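**Does adding clutter to the desk help more than adding demos?**

**pallet_jack** wrote on April 6, 2026:

I have been trying to reproduce the clutter result from the Drultwood report. Their claim is that a policy trained on 269 handheld gripper demos with mixed objects on the desk does as well as one trained on 2000 demos on a bare desk. The task is picking up one named object and setting it down next to a marker.

My bare desk set is done and the cluttered set is nearly done. Before I spend money on training, has anyone gotten the same thing? The report only tests on 4 objects, and I can't tell if those were held out or just moved to new spots.

**gritty_bearing:**

Held out, according to the appendix. The table heading is badly worded.

I ran a smaller version in May last year. Clutter helped, but nowhere near that much. Most of my gain came from having the background change between sessions. People walking around, chairs in different places. When I masked out everything past the desk, most of the difference went away.

**ohmslaw_ed:**

I don't buy the masking test. If you mask everything past the desk you also throw away what the policy uses to judge where the gripper is. With a wide lens on the gripper that is a lot of the image. A drop there doesn't tell you the background was doing the work.

**gritty_bearing:**

I masked at test time and also retrained with the mask. Same direction both ways, smaller with retraining. I agree it isn't a clean test.

**pallet_jack:**

How are you both getting gripper pose? I use a printed marker on the desk to set the origin, then visual tracking after that. Clutter makes this worse for me because the fingers hide the marker on some approaches and I lose the reset.

**ohmslaw_ed:**

Same setup. The Skallora tools let you drop any demo where the marker isn't seen in the first and last part of the recording. Check what that does to your numbers. It threw out far more of my cluttered demos than my bare ones, and the ones it threw out were the hard reaches. So the cluttered set ended up easier than it looked.

**tin_snips:**

Dendthorpe had the same problem. They put 2 markers at opposite corners and kept any demo that saw either one. I would do that before arguing about clutter versus background.

**gritty_bearing:**

A second marker gives the policy another landmark that won't be there at deployment. You would have to move both between sessions.

**tin_snips:**

Move them, then. You should be moving the first one anyway.

**pallet_jack:**

I hadn't been moving it. I'll redo part of the cluttered set and post the drop counts for both sets before training.

**pallet_jack:**

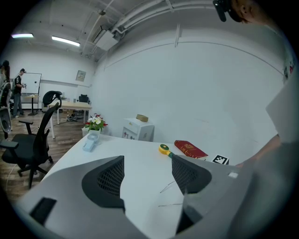

**Data collection > Handheld grippers > Marker placement**

Marker card is next to the red book, and the right finger already covers part of it. The yellow and green fan is the object closest to the middle. I'm going to keep the flowers and the blue fan at the left and try the second card on that side, then swap sides for the next session. No drop counts yet.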